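Cable Unwinding with a Wrist Camera
Project report, Xiaoqing Tang and Lingyun Mao
2018-12-02

3. Method

The task was to take a cord that has been wrapped around an object and remove it one turn at a time. We collected 487 demonstrations by teleoperation and trained a policy on the wrist camera alone. 73 of them were held back for testing. Lingyun wrote the data loader and I did most of the teleoperation.

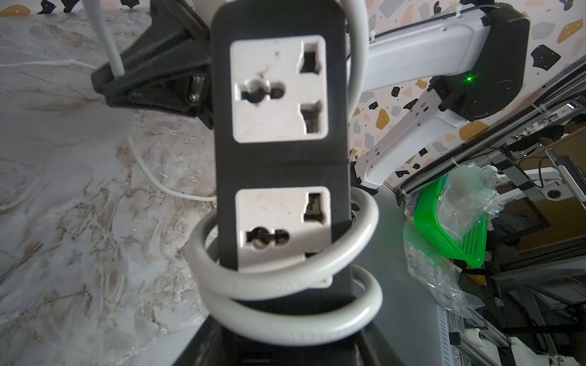 The policy has to decide which part of the cord to grasp first. Our first version picked the point nearest the centre of the view, and it often closed on a lower turn that was still held down by another. With a thick grey cord coiled twice round a black power strip, the two turns overlap in front of the lower socket, so the nearest point is a poor guide. We added a label for the topmost strand at each crossing and trained again.

4. Results

Each version had 20 trials with the same starting layouts. The first freed the cord in 2 trials. The labelled version freed it in 14. Most of the remaining failures were slips, where the fingers closed on the right strand but lost it during the lift. Thin cables were worse than thick ones, and we did not have time to test them properly before February.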